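Musstead Refurb Notes
README for the shared parts list and intake sheets

Welcome, and thank you for taking the time to read this before opening the spreadsheets. I know most people skip straight to the data, and I do the same thing myself with other people's folders, but a few of the columns here have a history and you will have a nicer afternoon if you know it.

What this is

The folder holds the intake records for secondhand desktop computers that came through the Musstead repair room and went out again to families, the reading program in Drekley, and a couple of small offices. There are over 300 machines in it, one row each. I started it in a paper notebook and typed it up one April when the notebook was getting hard to read (coffee, mostly), so the earliest rows are thinner than the later ones.

What's in the folder

intake.csv - one row per desktop, with maker, case style, processor as printed in the setup screen, and condition on arrival
memory.csv - one row per memory stick, linked back to the desktop by tag number
drives.csv - the same idea for hard drives and solid state drives
outgoing.csv - the month a machine left and the kind of place it went to, with no names or addresses
notes.txt - my own rambling, which you are welcome to ignore

Tag numbers

Tags start at 1000, so there is no tag 7 or tag 52, and if you find one it is a typo and I would love to hear about it. A machine keeps its tag for life. If it comes back to us a year later it gets a second row in intake.csv with the letter R after the number. Please don't merge those rows, even though it is very tempting.

A word on the memory columns

Sizes are in gigabytes, and a great many of the older sticks are 2 or 4. The column called "slot" is the one that gets people into trouble. I number slots the way the board maker prints them, and on plenty of boards the printed order skips around, so slot 3 may well sit right beside slot 1. When the printing was too small or too worn for my eyes I left the cell blank. A blank means "could not read," and an empty slot is written out as the word "empty."

Condition grades

Grades run from A to D and they are mine alone, so please take them kindly. A is clean and complete. B is missing something small, usually a slot cover or a screw or two. C needs a part we had to go find. D went into the parts bin, and its row stays in the file so the sticks and drives taken from it still have a home to point back to. I was a soft grader in the beginning - a fair number of the early Bs would be Cs if I saw them now.

Known problems

The Essien batch came in as one big donation and shares a single arrival month, although the boxes were opened over a whole season. The Funside machines have no drive rows at all; they arrived with the drives already taken out.

Using and fixing it

Use the files for whatever you like, and a mention of Musstead is always appreciated. Corrections go to Salamatu Nutsugah, with the tag number in the subject line, please. I read everything, though I am slow in the summer.

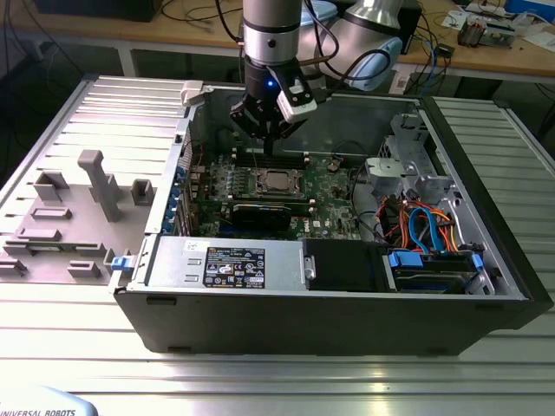
If you plan to send a whole sheet of corrections, keep the column order the same as in the original file and save it as plain CSV. I paste them in by hand, one tag at a time, usually in the evening with the radio on.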